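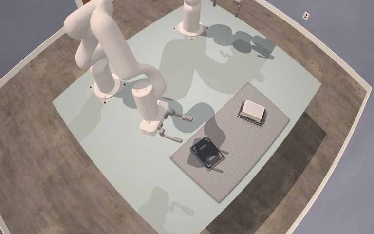 図1 シミュレーション環境。双腕のうち手前側アームのグリッパは開放、プレートは奥側のホルダ上。

Masri計画 進捗報告
提出先:Plollmont財団 研究助成担当
提出元:Mikodard 遠隔操作グループ
2024年7月28日

1. 本期の範囲
本期は、ウェルプレートを一方のホルダから他方へ移す作業について、遠隔操作による教示データの収集手順を確定し、収集を開始した。実機での収集は次期に予定しており、本報告の数値はすべてシミュレーション上のものである。

2. 教示方法
操作者は手持ちコントローラでグリッパの位置、姿勢、開閉を指令する。指令周期は30 Hzで、関節角度と映像を同じ時刻基準で記録する。教示の区切りは操作者のボタン入力とし、途中で中断した試行も破棄せずに別区分で保存する。前期まで使用していた軌道の自動平滑化は廃止した。把持直前の細かな修正が失われ、学習後の方策がプレートの縁に接触する例が増えたためである。
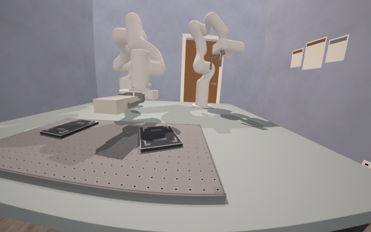 手先の向きの合わせ込みは、操作者が最も時間を要する工程である。二つのホルダは互いに角度を変えて配置しており、移送の途中でプレートを回転させる必要がある。初期の手順書では持ち上げと回転を同時に行うよう指示していたが、習熟度による差が大きく、持ち上げ、回転、下降の順に分ける方式に改めた。改訂後の手順書は第18版として登録済みである。

3. 収集状況
有効な教示は2,692件に達した。除外区分の内訳は、把持位置のずれ、ホルダ縁への乗り上げ、通信遅延による指令の欠落である。このうち乗り上げは俯瞰視点だけでは判定しにくく、低い位置の視点を併用して目視で確認している。

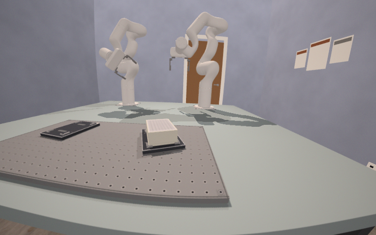 図2 低位置視点。プレートは右側のホルダ上、左側のホルダは空。両アームとも非把持。

完了判定は、プレート底面とホルダ面の距離、および水平方向の傾きの二条件で行う。1月に報告した判定プログラムは、グリッパが離れる前に完了と記録する不具合があり、修正後に該当データを再判定した。再判定で区分が変わった教示は、学習用の一覧から外してある。

4. 操作者の訓練
本期は新たに11名が訓練課程を修了した。課程は空のグリッパによる位置決めから始め、次にプレートの把持、最後に移送全体へ進む。視点の切り替えは操作者の任意としたが、切り替え中に指令を出し続けると手先が意図しない方向へ動くことがあり、切り替え時には指令を一時停止する仕様を追加した。
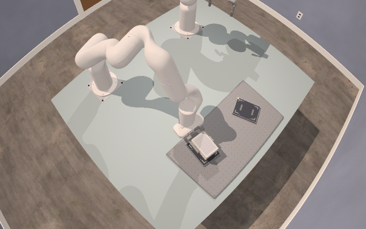
Reltudleyからは、中断した試行を学習に使わないのであれば保存の費用に見合わないのではないか、との指摘を受けている。加えて、操作者ごとの癖がデータに偏りを生んでいないか、次期の早い段階で確認してほしいとの要望があった。前者については、失敗検出の学習に転用する案を検討中である。後者は操作者別に分割した評価を準備しており、結果は次回報告に含める。

5. 課題と次期の予定
(1)通信遅延の対策。遅延が閾値を超えた場合に動作を保持する機能を試験する。
(2)実機への移行。ホルダの取り付け位置をシミュレーションの設定値と照合し、差分を補正表にまとめる。
(3)双腕での教示。現行の手順書は片腕での移送のみを対象としており、受け渡し動作の手順は未作成である。

予算の執行は計画どおりで、費目間の変更申請はない。実機用コントローラの納期が確定し次第、収集開始日を別途連絡する。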